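Gremmont Workshop: Shop Air Inspection, Back Room
23 January 2018
Checked by: Khanyisile Swanepoel

1. Tank drain. OK
Opened the valve, got a cupful of rusty water. Last entry in the log is September. The log says "drain weekly."

2. Relief valve. OK
Pulled the ring, it hissed, I jumped. Both of us work.

3. Pressure gauge. FAIL
Reads 5 psi with the tank empty. A generous gauge. Replace it before anyone starts trusting it.

4. Hoses and couplers. FAIL
Two leaks, both at couplers, both wrapped in tape by someone who believed in tape. The Tultar hose is fine.

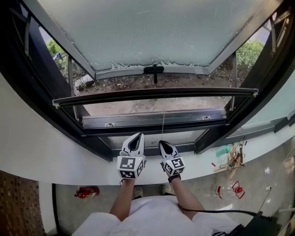
5. Intake and room air. OK, with comment
The compressor wants clean, cool air and so do the people standing next to it. The window at the deep ledge opens, so use it when the Allitz unit is running. Keep hose off the ledge, and tie up any loose string, like the white one hanging there, before it meets a belt.

6. Belt guard. OK
All screws present, including one that is clearly from a cabinet.

7. Oil level. OK
Halfway up the sight glass. The oil is the color of coffee, so change it by 355 hours on the meter. Isah has the right grade on the shelf, behind the wrong grade.

8. Power cord. FAIL
Plugged into an extension cord, again. Move the compressor to the wall outlet. It has wheels.

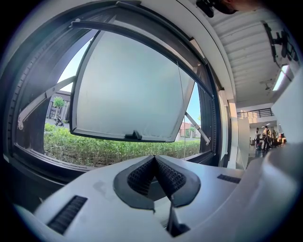
9. Ear protection. OK
Two pairs on the hook. One smells like lunch.

Recheck items 3, 4 and 8 before the compressor goes back on the schedule. Initial each line yourself, please, in ink.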